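Gurkis Bench Arm Set-up Guide
Section 2: Before You Buy – Planning, Budget and Bench Space

Read this section before you sign a purchase order. Most of the trouble we see with bench sorting cells starts on paper, with a quote that covers the arm and leaves out everything the arm needs. The sales sheet will tell you the cell is ready on delivery. Treat that as a statement about the shipping crate.

The work covered in this guide is pick and drop: mixed small items in one container, and target boxes with round openings next to it. It looks simple, and it is a fair test of whether you need an arm at all.

2.1 Decide what you will ask it to pick

1. Write down the ten worst items in your own stock. Skip the nice square ones. Every supplier can pick a wooden cube.

2. Include soft things. Knitted cloth folds up over whatever is lying under it, and a two-finger gripper has no opinion about which layer you wanted.

3. Include clear plastic bags and anything shiny. If the supplier's trial list leaves these out, ask in writing why.

4. Pile the items up as they would come to you on a normal working day. A single layer spread out by a sales rep is a different job from a heaped basket with a yellow ball half buried beside the fingers.

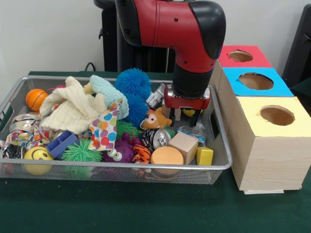

2.2 Work out the real price

The base kit from Hallgate is listed at $2,748 for the table, cloth, stand and mounting hardware. The arm is quoted separately. Do not let the two figures sit on different pages of your budget, or one of them will get approved and the other won't.

1. Put the arm, the gripper and the stand on one line. If you can't use one without the others, they are one purchase.

2. Add the Teshome gripper finger set at $952. The quote calls it optional. Soft fingers wear, and you will be buying spares sooner than the brochure suggests.

3. Add staff time. Someone has to refill the container, reset the boxes and pick things up off the floor. Use a real hourly rate, including super.

4. Add freight both ways. Returns are at your cost unless the contract says otherwise, and the standard one doesn't.

5. Leave the projected savings off this sheet. Work those out after the trial, from your own numbers.

Note: Software renewals are billed from the date of dispatch, not the date you switch the arm on. If your room won't be ready until March, say so before the crate leaves the warehouse.

2.3 Measure the bench and the floor

Catalogue reach is measured with the arm stretched out straight and nothing in the hand. You will never work there. Plan on the container and the boxes both sitting well inside it, with the wrist still able to point straight down at either one.

1. Mark the container position and the box position on the table with tape before anything is mounted.

2. Keep the boxes close beside the container. Long travel between the two adds time to every pick, and it's the sort of delay that never shows up in a demo video.

3. Check that the wrist can stand over each box opening without the elbow passing over the operator's side of the table.

4. Allow a gap if you're placing a second table alongside. Stools and stand legs end up in that gap whether you plan for them or not.

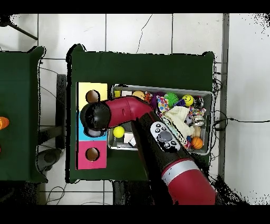

Fig. 2-1. Wrist over the blue panel, with the toy tray to the right.

Caution: Run cables down one side only and fix them before first power-up. A cable left lying on a tiled floor is a trip hazard, and the Gostov power lead is not rated for being stood on or rolled over.

2.4 Choose a container

You will be offered a matched bin at a matched price. Try an ordinary one first.

1. Pick low sides over high ones. The gripper body needs room as well as the fingers.

2. Check the rim. Long items come to rest across it and can be knocked out by the wrist on the way past.

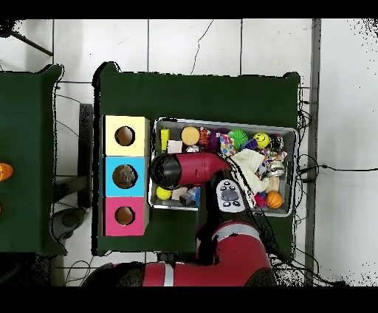
3. Fix the container down. Shallow bins creep a little with each push, and after an hour the taught positions no longer match.

4. Buy two of the same model. When one bends, a near match from another shop will cost you a morning of re-teaching.

2.5 Run a trial before the final payment

Hold back the last instalment until the trial is done. Some suppliers will object. A supplier who believes the brochure has no reason to.

1. Use your own items, from the list you made in 2.1, heaped up and not sorted.

2. Run the trial for 7 working days. A good first morning tells you very little.

3. Reshuffle the pile between runs. Bring the cloth and the bags up to the top, and let the cubes go down wherever they fall.

4. Record every attempt, including the ones a technician stops by hand. Those count as failures for your purposes, whatever the log calls them.
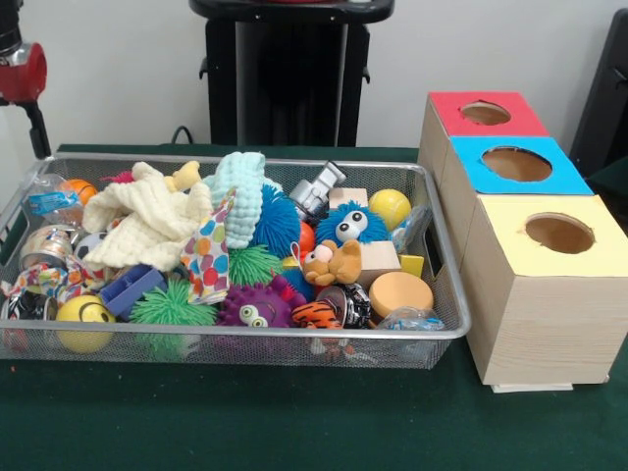 5. Compare the result with a person doing the same job at the same table. If the person is faster and cheaper, the figures don't improve just because the arm has already been unpacked.

Note: "Supervised autonomy" in the quote means you are paying a supervisor. Ask how many hours a day, and put the answer on the sheet from 2.2.

2.6 Items to have in writing

– Who supplies replacement fingers, and at what price after the first year.
– Whether the stand may be moved to another bench without voiding the warranty.
– Who pays for the visit when the fault can't be reproduced.

If all three are settled, go on to Section 3, Unpacking and Mounting. If any are still open, leave the crate sealed.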